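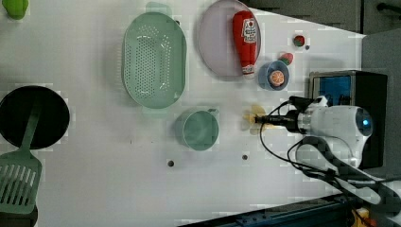 Figure 1. Tabletop with oval colander, plate and small blue bowl.

3. Licensing dispute between Drurow and Futason

3.1 Background

Drurow makes controller chips for household appliances. Futason supplied it with motor-control firmware under a licence signed by Karine Tremblay for Futason and Vernon Penner for Drurow. The licence covered three product lines and set a yearly fee for each. It did not say whether a revised chip counted as the same product line or as a new one.

Drurow released a revised chip in October and went on paying the old fee. Futason claimed that the revision fell outside the licence and that its copyright had been infringed. Drurow replied that 900 of the 1,000 registers were unchanged and that the part number had kept its first three digits.

3.2 Method

We read the licence, both statements of case and the expert report by Isabelle Caron. Each clause was coded as clear, unclear or silent on the question of revisions. Gwawr Harries and Sheldon Gosselin coded the clauses separately and then compared results. Clauses on which they differed were marked unclear.
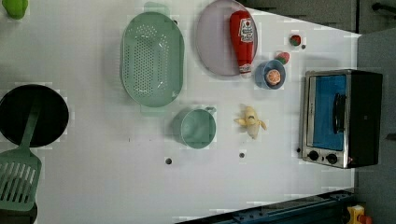

Figure 2. Tabletop with toaster oven, black frying pan and slotted spatula.

3.3 Findings

Clause 4 defines "product" by function. Clause 11 defines it by part number – the two can't both be applied to the revised chip. Drurow relied on clause 11 and Futason on clause 4. The expert report compares the register maps but gives no view on the meaning of either clause.

The parties settled before the hearing at Walham. The terms are private, so we can't tell which reading was accepted.

3.4 Limits

Only one licence was studied. A similar agreement between Futason and Lévesque was requested but not supplied. The coding sheet is in Appendix B, and the clause numbers follow the signed copy, which differs from the draft after clause 14.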